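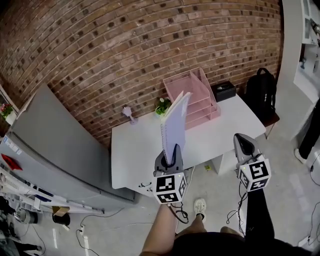 I gave myself one Saturday to fix my desk, and I was finished by three, if you don't count the backpack (it lives on the chair, I've made my peace with it).

I'd been reading Ashton Ellery's little book, The Hiltance Desk, and her big rule is that paper should stand up. Stacks are where bills go to die! So I finally bought a pink mesh organizer with slanted tiers, and I love it more than a grown woman should love office supplies. Mail goes in front, recipes behind it, and the spiral notebooks get sorted before they're allowed anywhere near it. I found eight half-used ones in the closet. Six had maybe a grocery list and a phone number in them, so I tore those pages out and put the rest to work.

The desk itself is plain white, and against a brick wall that's plenty. I kept the lilac lamp on the left and let the potted plant stay next to the organizer, mostly for the white blossoms. Ellery would say a plant steals writing room. Maybe so, but I've had mine since August and it's staying.

What I haven't solved is the drawer. It's still full of pens, and about half of them work. I'm going through them tonight with a scrap of paper and a cup of tea.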